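An afternoon at Bravetgate

I finally made it to the open day at Bravetgate! I've been meaning to go for two years, ever since they moved into the old printworks behind the canal, and each time something came up. This May I put it in the diary in pen, got the early train and was at the door before they'd even put the sign out.

If you read this blog for the model railway posts, bear with me. It's robots today, and there'll be signals and points again next time, I promise.

Bravetgate is a robotics workshop, though "workshop" makes it sound smaller than it is. Several little teams share the building and on open day each of them gets a bit of floor to show what they're up to. You pick up a paper map at the door (mine is now covered in tea) and wander about as you like. There were talks upstairs as well, but I only caught the end of one, on batteries, and I was mostly there to see things being done.

First stop was Zimska, a sorting machine that takes mixed screws and bolts and puts them into trays. I could have watched it all day. It has a lovely rhythm, a sort of tick, tick, clunk, and every so often it stops to have a second look at something it isn't sure of. A boy next to me kept feeding it the odd coat button to see what it would do, and the team let him, which I thought was very decent of them. It put all his buttons in the reject tray. He was delighted, and so was I.

Then a long queue for Magalhães, the big one with its own room. It's an arm on a rail that loads and unloads shelves, and they run it behind a mesh screen on a timetable. It's impressive, and very smooth, but you stand well back and there's a lot of safety talk beforehand (fair enough), so I felt I'd seen a show more than met a machine. Worth the wait all the same. Go to the first run if you can, as the room gets stuffy.

The part I've been going on about to everybody since, though, was Cindeck.

Cindeck is about teaching robots to do ordinary jobs with ordinary things. Moving a lamp, straightening a picture frame, that level of job. The way they go about it is wonderfully simple to look at. A person holds a gripper in each hand, the same sort of jaws a robot would have, and does the job with those instead of with fingers. The patterned cubes up at the wrists let the cameras work out where each hand is and which way it's turned. Do that enough times, with enough different objects, and you have something a robot can learn from. They had a tally on the wall of finished recordings and it stood at 1,514 when I arrived. I was told they'd hoped to add 50 over the course of the day, in between answering questions from people like me.

I'd read about this kind of thing before and had imagined it would be quick. It isn't! Picking up a desk lamp is something I do without a thought, and I'd never noticed how much of it is fingertips. With a pair of jaws you have to plan. Where do you take hold of it? Do you go for the base, or one of the arms? What happens to the head when you tip it? You can hear people holding their breath round the table when the tips get near the metal.

And then they asked who wanted a turn, and my hand was up before I'd thought about it.

I was terrible. They gave me a sponge to begin with, and I managed to squeeze it straight out of the jaws and on to the floor. Second go, I got it off the table and then couldn't work out how to put it down again without dropping it. My wrists wanted to twist the wrong way, and I kept leaning in with my nose practically on the table. By my fifth or sixth try I could move it from one side to the other, and I was as pleased as if I'd built the thing myself. I asked how long it takes to get good and the answer was a few days to be steady and a good deal longer to be quick.

What I liked most was how open they were about what goes wrong. Shiny things are a pain. So is anything with joints that swing about on their own, which a lamp has plenty of. Some recordings get thrown out, and they were happy to talk about why, at length, to anyone who stood still.

A few practical bits if you're thinking of going. The number 21 bus stops right outside, so don't do what I did and walk from the station in new boots. The café only takes cards. Bring a jumper for the main hall, and leave yourself at least an hour for Cindeck, more if you want a turn with the grippers. I've already asked to be put on the list for next year, and I'm practising with the kitchen tongs in the meantime.
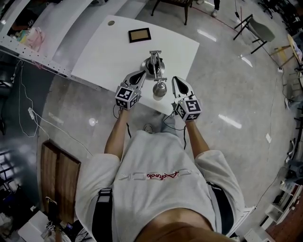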